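The planner thinks in tables, and I think in whatever is left after lunch. Last month I promised Mahtab I'd have the blocks-and-basket task running on Kirell, our homemade scheduler, by the end of November. It now plans very well. It plans constantly. One run logged 174 replans for a job a toddler would finish before losing interest.

The trouble was my stopping rule. Each time the pose estimate for a block wobbled by more than 2 mm, the planner threw out its path and started fresh, and the estimates wobble all day. Basket weave is unkind to edge detection – every gap looks like a corner if you're a corner detector with low standards.

So I added a filter that averages over 40 readings, and a rule that a block inside the basket gets left out of the pick list. Lâm pointed out that this rule should have been there from the start. Lâm is right a lot and I'm trying to be an adult about it.

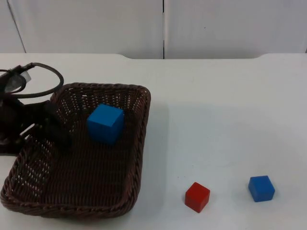 One blue cube in the basket, a red and a blue still on the table.
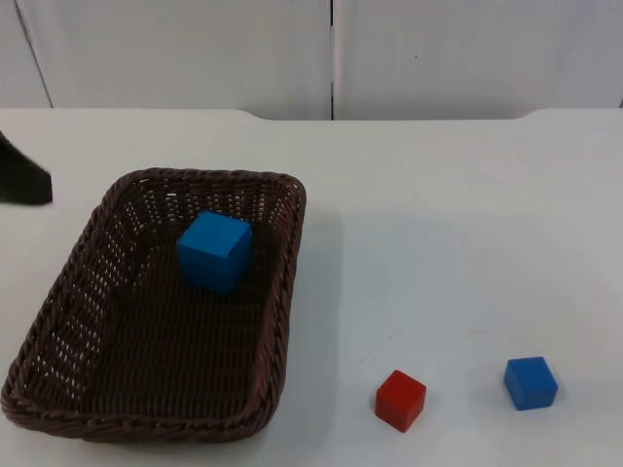 Replans are down to 3 per run, and two of those I can explain. The third happens right at startup, before any block has been assigned, and the log line just says "goal changed." To what, it doesn't say. I've added more logging, so tomorrow I'll have a much longer file that doesn't say.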